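Qui sommes-nous

Restalgate est une école de langues installée au-dessus d'une ancienne mercerie. Rafail Tzanetos l'a ouverte avec deux salles et un tableau acheté d'occasion. Nous donnons des cours d'italien, de grec et de portugais à des adultes, le soir surtout, et nous nous méfions des promesses qui traînent dans notre métier.

« Bilingue en 30 jours » : nous avons lu cette affiche comme tout le monde. Nous attendons toujours de rencontrer l'élève. Chez nous, un niveau débutant compte 36 séances, et certains le refont. On peut trouver cela long. Rafail aussi trouvait cela long quand il apprenait le français, et il cherche encore ses prépositions.

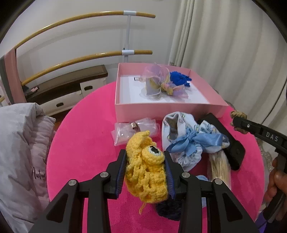
Les méthodes « naturelles », « immersives » ou « neuro-quelque chose » nous laissent froids. Nous en avons essayé deux, dont Wesetti, pendant un trimestre complet. Les élèves se sont amusés, puis ont demandé où était passée la grammaire. Nous l'avons remise au programme en mars et personne n'a réclamé le retour des coussins.

Nous ne délivrons pas de diplôme maison. Un papier signé par nous ne vaudrait pas grand-chose devant un employeur, et nous préférons le dire avant l'inscription. Ceux qui visent un examen officiel s'y présentent ailleurs, et nous les y préparons.

Depuis l'ouverture, 754 personnes se sont inscrites. Combien parlent couramment aujourd'hui ? Nous n'en savons rien, et nous doutons un peu des écoles qui affichent un pourcentage.

Le premier cours est gratuit. Apportez un cahier.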